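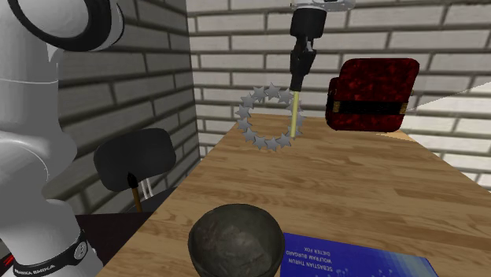
*Fig. 4. Arm with black gripper, lettering on the lower band.*

## 3.2 Setting up a defensive depth chart

Use these steps to enter your defensive players in Velach before the first game in September.

1. Open **Squad > Depth chart** and choose **Defence**.
2. Pick a base formation. The default is 4-3.
3. Drag each player to a position. A slot holds one starter and up to 20 reserves.
4. Enter shirt numbers. Two players may share a number only if one is marked **Inactive**.
5. Select **Save**, then **Publish to coaches**.

**Note:** A squad can hold 60 players on defence. To add more, set up a second squad and link the two under **Settings**.

**Caution:** Changing the base formation after step 3 clears every slot. Save a copy first.

If error 604 appears, a player has been placed twice at the same position. Remove one entry and save again.

Charts made in Drindberg must be exported as CSV before import (see 3.4).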